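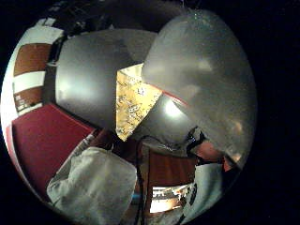 3. Materials and sorting method

3.1 Items handled

The sorting exercise used mixed household packaging and soft goods collected in the Skoltham building during April. Yellow printed material was kept as a separate group from plain material, as the print affects how an item can be passed on. Where the print could not be read, the item was recorded by its main colour only. Pale areas on a yellow item did not change its group.

3.2 Work surface

Sorting was done by hand on a white surface. Items were brought to the surface one at a time, turned over once and placed in a box. Boxes were supplied by Pukell and had a rated volume of 502 litres for the set.

3.3 Recording

Each item was entered on a sheet with the following fields:

Group (plain, printed, unknown)
Main colour
Mass in grams
Box

Mass was read from a Saliba bench scale with a limit of 2000 g. Items above the limit were cut into 2 parts and the readings added. The scale was set to zero before each box was started.

4. Results

The sheets contain 989 entries. Plain items were the largest group by number, but printed items took up more of the box volume. Thin printed pieces folded under their own weight and left gaps when stacked. Pressing them flat by hand before stacking reduced the gaps, although the effect was lost when the box was moved.

The unknown group was larger than expected. Most entries in it were small pieces with print on one face only, and the two students sorting did not always place them in the same group. The Fletonard guide, used as the reference for grouping, gives no rule for this case.

5. Sources of error

Colour was judged by eye. Reflected light on smooth surfaces made some greys look white, and these entries were not checked a second time. Mass readings for cut items include a small loss from trimming. Box volume was taken from the supplier's label and was not measured.

6. Changes for the next run

The printed group should be divided by size before stacking. A matt cover should be placed on the work surface, and one-sided print should be given its own field on the sheet.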